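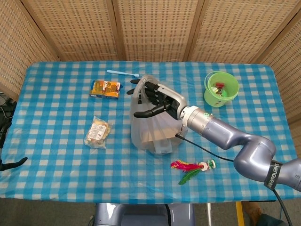 Go back to the two-finger gripper and stop messing about, was the first comment under my last post, from a reader at Amulmont. Carrier bags are a pincher job, apparently. Handles go floppy, a hand with that many joints just gets in its own way.

Fair enough. So, quick write up before I lose the notes.

Same arm, two end effectors. The Prendari pincher, and the black multi-fingered hand that's been on since last time. Same bag for both, thin plastic, cardboard box inside.

Pincher first. Closes fast. Very tidy on the box by itself. On the bag it takes one fold and that's your lot, and if it's the wrong fold you're holding a corner while the handles slide off somewhere else. Needed the approach angle retuned 2 times. Boring.

Hand. Slower, fussier, more cable to look after. But thumb one side, fingers over the top near the handles, and it gathers the plastic up insted of picking at it. I like that a lot. Forgives a sloppy approach too. What it doesn't forgive is the Plerdale controller, which dropped the finger commands at step 939 and again at 1121, no error, nothing in the log. Swapped the cable. Same again. Firmware I reckon.

Not tried the shuttlecock yet, feathers worry me. Toothbrush is next, thin and flat on the cloth so probaly the pincher wins that one.

Amulmont reader, you're half right. Pincher for the small hard stuff, hand for anything that crumples. Wrist camera comparison in May if the mount turns up.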